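Feltwood 433 Calf Milk Feeder

The Feltwood 433 is a mobile milk feeder for dairy and suckler-cross calves kept in groups. It mixes, warms and carries milk or milk replacer from the dairy to the pens, and one person can move it across a concrete yard without a tractor.

The tank is stainless steel with a rounded base, so it drains fully through the bottom outlet. A paddle mixer runs on its own motor and can be left on slow while you feed. The dispensing arm has a trigger valve and a preset dose, which you change on the control box – there is no need to go back to the menu for each pen.
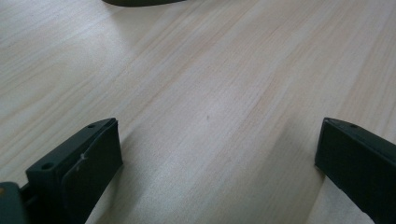

One farm using the feeder at Murnska told us that the preset dose had made the morning round quicker, but that they would have liked a longer hose for the end pens. A longer hose is now available as an extra (part 1379).

Cleaning is by circulation. Fill with warm water and detergent, set the pump to wash, then rinse and leave the outlet open. The hose should be taken off and hung up once a week. Replace the valve seal every November, before the main winter calving, or sooner if it drips.

The feeder comes with a charger, 4 pneumatic tyres, a hose and a spare seal kit (part 581). The battery is covered for two years and the tank for five. A lid with a lock and a set of solid tyres can be ordered separately.

Feltwood feeders are built by Bjarnason and sold and serviced through Vosmont. Prices on request – please say how many calves you feed at peak.

Page updated 2020-01-04

© Vosmont Farm Equipment | Contact us | Terms of sale | Back to top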